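Clillora Facilities Helpdesk
Ticket category: Catering and shared spaces
Subject: Meal booking screen shows closed slots at the Skikine site
Status: Resolved, monitoring until the end of October
Priority: 2

Summary of the fault

Staff at the Skikine site reported that the meal booking screen in Fusura was showing lunch slots as closed when places were still free. The fault affected the second sitting on most days. Bookings for the first sitting were accepted as normal, and confirmation messages were sent for them without delay.

The helpdesk received the first report at 9.40 in the morning. The person reporting the fault had tried a desktop computer and a mobile phone and had seen the same message on each: "This sitting is no longer available." The kitchen's own list showed that places remained.

Initial checks

The Fusura service page was checked and no outage was listed. The reporting user was asked to sign out, clear saved data in the browser and sign in again. The message did not change. A test account with no dietary notes was then used to request the same sitting, and the request was refused in the same way.

The site settings were compared with those of the Cheon site, where second sittings could be booked. Opening hours, closing times and staff groups matched. The seat limit for the second sitting was set to 20 at both sites. No change to these values had been recorded since the summer timetable ended.

Interim arrangements

While the fault was open, the kitchen accepted requests for the second sitting on paper slips at the serving counter. Slips had to be handed in before 11.00 and had to show the staff member's name, department and any allergy information. Requests without allergy information were returned to the department concerned. Staff who had already booked the first sitting were asked to leave their booking as it stood.

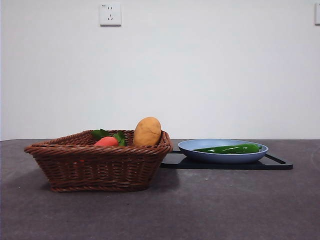
Attachment 1: Basket and blue plate, shared dining area, Skikine.

The paper arrangement was stood down once bookings had been accepted online for two full working days. Departments were told by notice on the staff pages. Any slips still held at that point were entered into Fusura by the kitchen office so that the monthly meal totals would be complete.

Further investigation

The case was passed to the Fusura support desk with a copy of the site settings and the time of each refused request. Their reply noted that refusals began at the same minute each morning, when the overnight count of bookings was brought into the live calendar. They asked for the count file to be checked for repeated entries.

The file was opened by the helpdesk and found to contain each recurring booking twice – once under the current timetable and once under the summer timetable. The live calendar treated both as valid. On days with many recurring bookings, the second sitting reached its limit before any new request could be made. The first sitting has a higher limit and did not reach it, although its totals were also wrong.

Cheon was not affected. Recurring bookings at that site are cancelled at the end of each timetable and entered again by the departments.

Action taken

The summer timetable was marked as ended in the Skikine settings. It had been hidden from staff but left active. The overnight count was run again by hand and the new file was compared with the kitchen list. The two agreed. The test account was then able to book and cancel a place in the second sitting.

Meal totals for the affected period were corrected before the monthly recharge to departments. No department has been charged for a repeated booking.

Advice to site administrators

When a timetable is replaced, please set an end date on the old one before hiding it. Hiding a timetable removes it from the booking screen only – it does not stop recurring bookings from being counted. The end date is found under Site settings, Sittings, Timetables. Changes take effect after the next overnight count.

If a sitting appears closed when places are free, please send the helpdesk the name of the site, the sitting requested and the time of the refusal. Please do not raise the seat limit as a temporary measure, as the kitchen uses this figure when ordering.

Related tickets: 2 linked, both closed as duplicates of this one.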